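Collecting demonstrations for two arms: Obed Kwofie on cords, lamps and discarded takes

5 min read

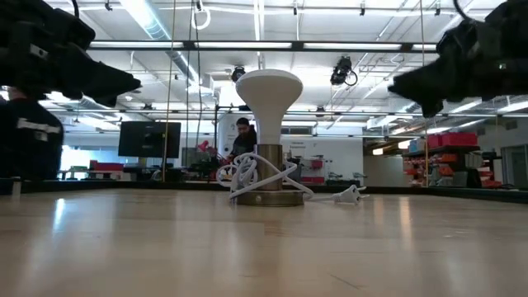

Obed Kwofie runs demonstration collection at Pruletstead, where a two-armed station is used to record household tasks for a learning system called Jireš. The work started in September with soft objects, mostly cloths and bags. It has since moved to things with cords.

"A cord is a bad object from the point of view of the model," Kwofie says. "A cup has a pose. You can write it down as a position and an orientation. A cord wrapped round a lamp has no pose in that sense, and two wraps that look the same to you will come off differently."

The lamp task is defined in one line on the operator's sheet: unwind the cord, lay it clear of the base, leave the plug accessible. An operator controls both arms by hand through a leader pair. Joint positions and camera views are stored together, and one attempt makes one episode. The set for this task currently holds 1771 episodes. Of those, 820 have passed review and are used for training.

I asked whether losing more than half was normal.

"For this task, yes. For cloth folding we keep far more. The commonest reason for rejection is hesitation. The operator stops with the gripper open beside the cord and thinks. That pause goes into the data, and the policy learns that stopping there is part of the task. We had a version that would reach the socket and wait, every time, until somebody ended the run."

Trimming pauses automatically was tried and dropped. According to Kwofie the filter also removed short stops that mattered, such as the moment when one arm holds the base steady before the other begins to pull. Reviewers now mark episodes by eye, using 12 reasons for rejection. He would like the list to be shorter.

The starting state takes up much of the preparation. Before each episode the cord is wound again by hand, and the operator who will do the unwinding is not allowed to do the winding. "If you wind it yourself you know where the end is. You go straight to it. The policy doesn't have that knowledge, so it shouldn't be in the demonstration." The number of turns, the direction and the side on which the plug lies are drawn from a printed schedule. The lamp may also be rotated on the table, although it always starts upright.

The bulb stays in. Kwofie was asked early on to take it out and declined.

"People who wind a cord round a lamp at home leave the bulb in. It changes how you approach. You can't sweep across the top, and a wide bulb hides part of the cord from a camera placed high up. If you collect without it you get a policy for a different object."

Reflections are treated in the same way. The tabletop is glossy and picks up light from the room, and a visiting group from Nistcombe suggested a matt covering. A trial with one gave cleaner results on the station and poorer results on any other surface. The covering was removed. People are also free to walk and work behind the table during recording, and the room is not cleared or screened off.

"We want the background to vary. If it is fixed, the model will use it."

Operators work in blocks of 40 minutes, with a change of task between blocks. Kwofie has plotted rejection rate against time in the block, and it climbs near the end for everyone, himself included. New operators spend five days on cloths before they are given a cord. Their first cord episodes are saved in a separate folder, which the training job does not read.

Evaluation is done on starting states that were never demonstrated. On 6th December the team ran the current policy on a fresh schedule and it finished 5 of 12 trials. Most of the failures came after the first loop was free, when one gripper let go before the other had taken hold. Kwofie does not think more of the same data will fix that.

"We have plenty of good first loops. What we lack is recovery. An operator drops the cord, picks it up and carries on, and for a long time reviewers were rejecting those as untidy. They were the ones we needed."

Rejected episodes from the first two months are therefore being reviewed again, with drops and re-grasps moved to a category of their own. The labels are kept in Zadent, the group's annotation tool, which did not allow a second label on an episode until last week. Kwofie expects the second review to be finished before the next training run. After that the station moves on to extension leads.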